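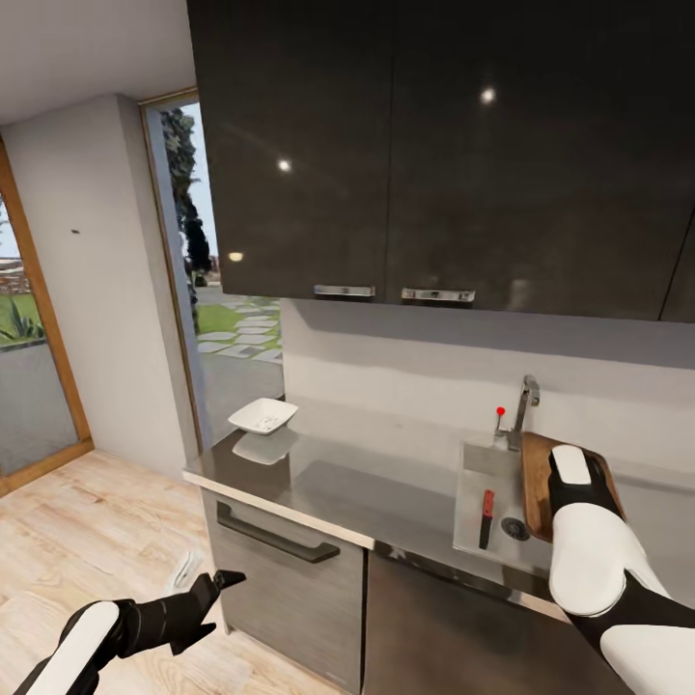

4. Melting and Filtering Wax Cappings

This section covers the Draneck wax melter, used to recover wax and residual honey from cappings after extraction. Read Section 2 (Electrical Safety) before connecting the unit to a power supply.

4.1 Before first use

1. Remove the inner basket, the strainer plate and the drain plug from the tank.
2. Wash all three parts in warm water with a mild dish soap. Rinse and dry.
3. Wipe the inside of the tank with a damp cloth. Do not immerse the tank or the control box.
4. Check that the rubber seal sits flat in the groove of the drain valve. A twisted seal will leak once the wax is liquid.
5. Place the melter on a level surface that can take its full weight when loaded.

Note: Units shipped with the Furukawa valve have a quarter-turn lever in place of the screw handle. The lever is closed when it stands at a right angle to the spout.

4.2 Loading

1. Let the cappings drain overnight in a covered tub. Well-drained cappings melt faster and leave less honey in the tank.
2. Close the drain valve.
3. Pour clean, soft water into the tank up to the lower mark. Hard water can turn the wax gray and crumbly. Rainwater is suitable if it has been strained.
4. Fit the strainer plate with the raised rim facing up.
5. Lower the basket onto the plate and fill it loosely with cappings. Do not press them down.
6. Put on the lid. The lid does not lock.

CAUTION: Never run the melter dry. The heating element will be damaged and the wax may ignite. Damage of this kind is outside the warranty.

4.3 Melting

1. Turn the dial to 3 and switch on at the wall. The amber lamp lights while the element is heating.
2. When the lamp goes out for the first time, lift the lid away from you and check the level of the cappings.
3. Add more cappings if there is room. Keep the level below the top of the basket.
4. Hold the tank temperature just above 63 °C, the point at which most beeswax is fully liquid. Use a separate thermometer – the dial is marked in steps and does not show degrees.
5. Stir only with a wooden or stainless-steel tool. Iron, brass and copper will discolor the wax.

WARNING: Do not leave the melter unattended while it is switched on. Do not heat wax over an open flame. If wax catches fire, switch off at the wall if it is safe to do so and smother the fire with a lid or fire blanket. Do not use water.

4.4 Drawing off

1. Switch off and leave the tank to stand until the wax and water have separated.
2. Place a heatproof bucket under the spout and open the valve slowly. Water and dissolved honey come out first.
3. Close the valve when the flow changes to clear yellow.
4. Change to a dry mold and open the valve again. A filter cloth (part no. 1664) may be tied over the mold.
5. Stop when dark residue appears at the spout. This is slumgum, which can be composted or used as bait wax in swarm traps.

Note: Honey recovered this way has been heated and diluted. It should not be bottled. Do not feed it back to the bees.

4.5 Cleaning

Clean the tank while it is still warm to the touch. Scrape the residue from the strainer plate, wipe the walls with paper towels and discard the towels in household trash. Never pour wax or wash water containing wax down a drain.

Replace the valve seal after every 9 full loads, or sooner if it has hardened. Seals and filter cloths are supplied by Prukier. Quote the part number and the serial number found on the underside of the control box.

Continue to Section 5 for molding and storage of wax blocks.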